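Hillerel Hand Pair
Handheld grippers for teaching by demonstration
Made by Skosix. Page last revised 22/07/2023

Overview | What's in the case | Software | Spare parts | Support

Pick up a gripper in each hand, do the job, put them down. That is the whole recording session, and we still get a kick out of watching people try it for the first time! The Hand Pair lets you teach a two-armed robot at a table, with your own wrists and your own sense of how hard to squeeze, while the robot itself stays switched off in another room (or another building, if you're sharing one).

We started with remote control like most labs do. Szu-yu Wei built our first leader arms, and they were good arms, but folding a single towel through them took the patience of a saint and the operator had to stop and shake out their shoulders every few minutes. With the grippers in hand you work at something much closer to normal speed. You also do the small natural things, like nudging a part square before you grab it, that people tend to skip when they're driving an arm through a joystick.

What you get

The pair comes as a left and a right. They're mirror images, and the cable exits are on the outside so the two cords don't cross when your hands come together. Each gripper has its own camera looking down past the fingers, and the view is wide enough to keep both fingertips in the picture at any opening. Finger opening, position and both camera streams go onto one clock, so you don't have to line anything up afterward.

Weight per gripper, without cable: 900 g
Maximum opening: 70 mm
Cables: one per gripper, detachable at the gripper end
Finger pads: removable, two screws each
Works with: Zukness two-arm stations, or any arm you can mount our robot-side fingers on
Operating system for the recorder: Linux

Yes, 900 g is more than a coffee mug, and you will notice it by the end of the afternoon. We tried a lighter shell in March and went back to the current one after it flexed under a firm squeeze. If the recorded opening says one thing and the fingertips are doing another, the robot learns the wrong grip, so we took the extra weight.

The robot-side fingers

Same pads, same geometry, same camera placement. What the camera saw in your hand is what it sees on the arm, and that match matters more than anything else on this page. Order them with the pair or add them later. They bolt on with the hardware in the bag and need one calibration run, which the recorder walks you through.

Setting up a session

Clear the table and put down a plain surface. Plug in both cables, left first, and wait for the two lights in the recorder window. Close each gripper fully, open it fully, and press Start. The foot pedal marks the beginning and end of every demonstration, so your hands never have to leave the grippers. Tap it twice to throw out the take you just did. (You'll use this a lot on day one, and much less after that.)

A few habits we've picked up along the way:

Start each take with the object in a slightly different spot. A robot that has only ever seen a box in one place will reach for that place forever.

Go at a comfortable pace and keep your elbows loose. Very fast wrist flicks can outrun the arm that has to copy them later.

Let the cables hang with some slack on the outside of each hand. If one tugs, stop and re-drape it before you go on.

Swap people. Tsung-han Chang is left-handed and his takes look nothing like mine, and the trained policy is better for having both of us in it.

Hard objects welcome

We love it when someone tries the Hand Pair on an object that gives cameras trouble. Liao, the packaging shop two floors down from us, brought over a stack of their clear boxes and lids and asked whether a robot could learn to handle them. We ended up with 1,027 demonstrations from 11 people, and it's now the set we use for every software release.
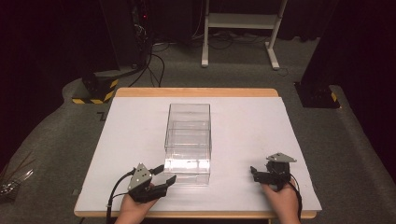
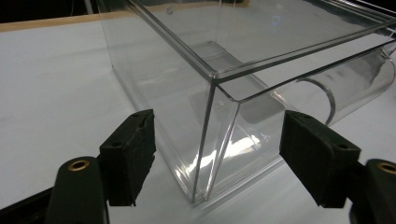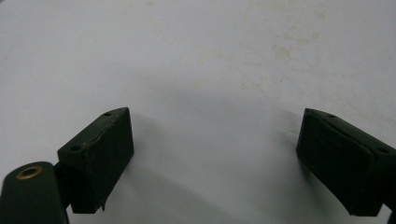

Clear plastic is a great test of how you approach a grasp. The operator can feel where a wall is, but the policy only gets the pixels, so we ask people to come in slowly and give the camera a good look before closing. With the box at the angle in the second picture, one gripper's open fingers stand on either side of the front corner, and the walls hardly show apart from their edges and the bright glare low on the front. Turn a box a little and the glare moves, so vary the angle as well as the position. We also keep takes in which one hand waits while the other works. A policy for two arms has to learn when an arm should hold still, and trimming out those stretches teaches it to fidget.

Pads and wear

Pads are consumables. Look them over before each long session and change both fingers at once, even if only one looks tired, so that the grip stays even. Scuffed edges are fine for soft goods like cloth or bags. For thin rims and smooth plastic we put fresh ones on sooner. After a swap, run the open and close check again; it takes less time than finding your screwdriver.

Software

The recorder is included, and so is the viewer, which plays both hand cameras side by side with the finger opening drawn underneath. Takes are saved one per folder, video plus a plain table of positions, so you can read them with whatever you already use. There's a converter for Zukness stations in the same download. If your training code wants some other layout, write to us and tell us what it looks like. Szu-yu answers those emails personally and has a soft spot for odd formats.

Ordering

The Hand Pair is built to order in small batches. You can order the pair alone, the pair with robot-side fingers, or the fingers alone if you already have grippers from an earlier batch (the mounting pattern hasn't changed). Extra pads come in sets of four, with screws. Tell us which arm you plan to use and we'll include the right adapter plate.

Questions about fit, cable length or an object you aren't sure about can go through the contact form. Send a photo of the object if you have one.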